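Home Explore Notifications Messages
Search posts Search

Fredy Cusi
11/4/21

My aunt in Dastthorpe rang to ask when a robot will be doing her washing up, so bear with me, this got longer than I meant it to – 1/5

Short answer, not this year, Auntie. I've been following the kitchen chores work at Randdale and what strikes me is how much of it comes down to cloths. A pan has a handle and stays the shape it was! A tea towel is a different shape every time you put it down. 2/5

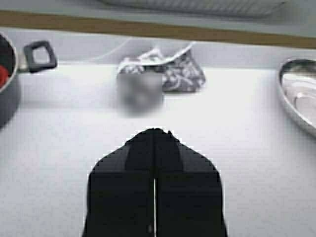 Chang-ho Kang (lovely man, very patient with my questions) reckons shop floors will get there well before kitchens do, seeing as the same part turns up in the same spot all day long. I think he's right, though I'd still love to be wrong about kitchens. 3/5

He told me one towel-folding routine took 85 tries before he'd let his mum watch it. I've had teenagers like that. 4/5

So I've told her to keep the rubber gloves for now, and I'll pop round on Sunday dinner duty as usual – she washes, I dry. 5/5

3 replies 107 shares 812 likes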